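Pad Slip

The left one slipped at 4:10 and Hanna said a word I won't type.

Not dropped. Slipped. There's a difference in the log, you get a different box to tick. Unit 51, right hand fine, left hand closing a half second after you told it to. Then not closing. Then closing very hard on nothing, with Lena's thumb an inch off.

"Did you squeeze?"

"No."

"Did you squeeze a little."

"Birger. No."

So. Stop everyone. Headsets stayed on becuase the stop order didn't say headsets. Up to 77 takes since lunch and every one of them maybe bad, maybe the lag was in there all day, creeping, and the thing in Zurow was learning from it the whole time. Learning that hands are late.

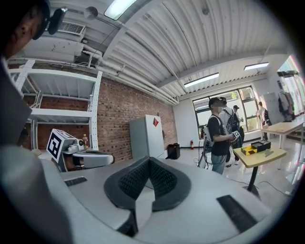

Pad Slip
by Teresa Pietrzak
Fiction | Nulcombe Quarterly | October issue

Halina called Zurow. Zurow put her on hold. Eleven minutes of flute.

Lena kept looking at her thumb. Nothing on it. Not a mark. She kept looking.

"It's the spring," Birger said. Then, "It's the firmware." Then he went to stand by the window and didn't say what it was.

I had the form. Box one, box two. Was any person harmed. No. Could any person have been harmed. There's a line after that one, a short one, maybe four words long if you write small. I write big.

Halina covered the phone. "They want to know if we can finish the set."

Nobody moved much.

"They say the arm there did it too. Same time. Ten past four." She listened again. "It wasn't plugged in to ours. They want me to say that back to them, that it wasnt plugged in."

"Say it back," Hanna said.

Halina said it back. Lena put both hands in her pockets and I wrote the time down, big, right across all the boxes.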